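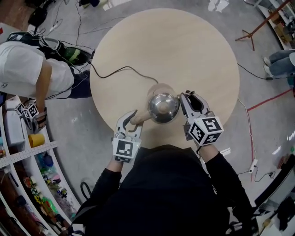
Marker-based hand tracking

Marker-based hand tracking (you'll also see "fiducial tracking" or just "tag tracking") is a way for software to work out where a hand-held tool is, and which way it's turned, by looking for printed black and white patterns with an ordinary camera. I've been keeping this entry going for the Gollton wiki since we only had one cube and a very wobbly script, so it leans toward the kind of tracking I know best: hand-held grippers with printed cubes on them, watched from above, with the results fed to a robot policy later on.

Background

A fiducial marker is a black square with a little grid of black and white cells inside. The software finds the square, reads the cells, and gets an ID number out. Because the real size of the square is known, its four corners in the image are enough to solve for a full pose, meaning three numbers for position and three for rotation. One flat marker works fine until you turn your wrist, and people turn their wrists constantly! So the usual trick is to put markers on the faces of a cube. Whatever way the hand goes, some face is probably looking at the camera, and if two or three faces show at once the answer gets a lot steadier.

Cubes come in different sizes, and size is a trade. A big cube can be read from farther away but it bumps into things. A small one stays out of the way and gives you a noisier angle. Mixing sizes on one rig is perfectly okay as long as the config file says so (more on that below, because I have been burned).

How the pipeline works

Our own tracker is called Ritchie, and most others I've tried are laid out much the same. Frames come in at 30 per second. Each one is turned to gray, undistorted using the lens calibration, and searched for four-sided shapes. Shapes that don't decode to a known ID get thrown out. The ones that survive are grouped by cube, and a single solve is run per cube using every corner that was found, which is much better than solving each face alone and averaging. I did it the averaging way for months and the output looked like a bee.

After that comes the filter. Ritchie keeps a running guess of position, speed and rotation for each cube, predicts where it ought to be in the next frame, and blends that with what the camera reports. If a cube goes missing the filter coasts for up to 300 milliseconds and then gives up and marks the track as lost. You can raise that number, and beginners always want to, but a coasting track sails happily through solid tabletops.

The last step moves everything into a shared set of axes. With a camera worn on the head, that's the hard part, since the camera itself never holds still. You need either a fixed marker somewhere in the room or a separate estimate of head motion. Bomis, the package we use for the second option, does this from the background of the picture plus a motion sensor, and it's good, though it does like a background with plenty of clutter in it. Plain white walls make it sad.

The flip problem

If you only read one section, make it this one. A flat square seen nearly head-on has two poses that explain the corners almost equally well, one tilted toward you and one tilted away. With a bit of pixel noise the solver hops between them, and your nice smooth gripper path gets a spike where the wrist seems to snap over and back inside a single frame. Seeing a second face of the cube fixes it nearly every time. When only one face is visible, Ritchie scores both answers against the filter's prediction and keeps the closer one. That covers most flips but not a slow one that starts right after the track has been lost, and I still check those by eye.

Shiny objects

Polished metal deserves its own heading. A curved metal surface can reflect a marker, and a reflected marker is a mirror image. Good marker sets are designed so that a mirrored pattern doesn't decode to another valid ID, so you rarely get a ghost cube out of it. What you do get is wasted time on false squares, and auto exposure that darkens the picture when a bright highlight rolls into view. Lock the exposure. Softer room light helps too, and so does matte paper for the markers (glossy sticker stock is a lovely way to lose an afternoon).

Several people in one space

Every cube in view needs its own IDs. I know that sounds obvious. Our marker set has 144 codes, and we hand them out in blocks of six, one block to a cube, with the block number kept in the cube's config entry next to its edge length. If two people are working close together and their cubes share a block, the solver will cheerfully try to build one enormous cube out of both of them. Wrong edge length is the sneakier mistake: the track looks smooth and believable, and every distance is off by the same ratio.

From tracks to training data

Once the poses are clean, they're lined up in time with the gripper opening and saved as an episode. Lanon, the tool we use for this stage, refuses to save an episode with a lost track in the middle unless you tell it to split there. I complained about that at first and now I wouldn't work without it. Our largest set is 3,000 episodes, and going back through an earlier one saved without that rule took me most of May.

Timing offsets matter more than people expect. A camera clock and a gripper clock that differ by two or three frames will teach a policy to close its fingers late. Lanon estimates the offset from a few quick open-and-shut motions at the start of each session, so please don't skip those, even if you did them before lunch.

See also

Camera calibration
Corner refinement
Head motion estimation
Pose filters
Ritchie config file format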